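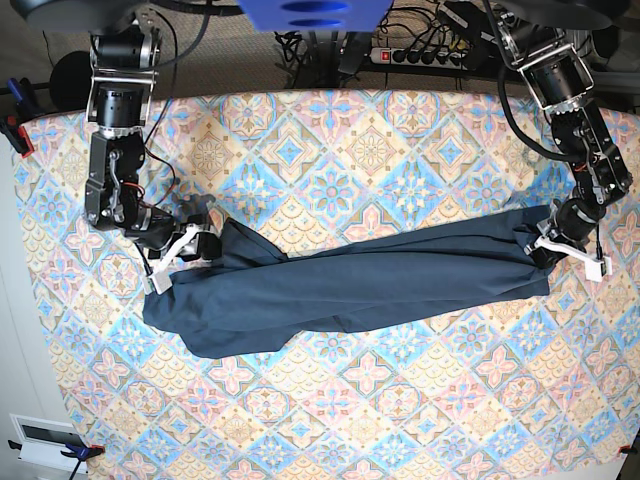
From: Lempi Rissanen
To: Cistholm Robotics Club list
Date: August 5, 2023
Subject: Re: [cistholm-robotics] Laundry folding for the Egan Cup?

The Vimville lot wrote:

> Hi all, quick update from the Vimville table. We think the two-arm
> rig is ready to go in for the household round. It now takes hold of a
> garment at both ends and pulls it out over the table before folding,
> and the new white fingers are much better on thin cloth than the old
> ones. We got through 20 folds on Thursday evening and were happy with
> most of them. We'd like the club to put its entry money on this and
> drop the sorting project. Can people say yes or no by the end of the
> week? The entry is 62 pounds.

I'm a no for now, and I'd like to say why before everyone piles in with a yes.

"Happy with most of them" is not a score. How many is most? Who was judging, and was it the same person all evening? The Egan rules give marks for a flat, squared-off fold with the edges lined up, and they take marks away if anyone touches the cloth once the run has begun. Were hands kept off for all 20? The message doesn't say, and I've been in this club long enough to know how that usually goes.

My second worry is the grip. Having hold of a garment by two ends is a fair start, but if the ends are bunched up in the fingers you don't know which bit of it you've got. The middle can be lying nice and flat in its long fold while one side sags down on to the table in a lump. Pull harder and all you get is a tighter twist at each tip. I can't see how you reach a square fold from there without letting go and finding a proper edge, and I'd want to see the arms do that on their own.

Third, the tablecloth. Dark navy on that pale tile pattern is about as kind as it gets for telling cloth from table, busy as the print is. Try it with something cream or light blue. The judges bring their own washing, and in July last year Colus went out in the first round on a pale pillowcase. Also, is the cloth going to be clamped down on the day? I read the rules as saying the table must be used as found. If I've got that wrong, please point me to the line.

I'm not against the project. The arms have had over 400 hours put into them between one thing and another and I'd be glad to see them do well. But the sorting project is dull and it works, and I don't want it dropped on the strength of one good evening.

What would change my mind:

A written sheet for 20 runs, pass or fail, marked by someone from outside the Vimville table.
At least 2 garments nobody has practised with, one of them pale.
Hands off from start to finish.

If it passes even half of those I'll vote yes and pay my share. I can come in on Tuesday after six to do the marking if you want me. Could somebody also bring the spare set of fingers back, as the juniors need them.

Lempi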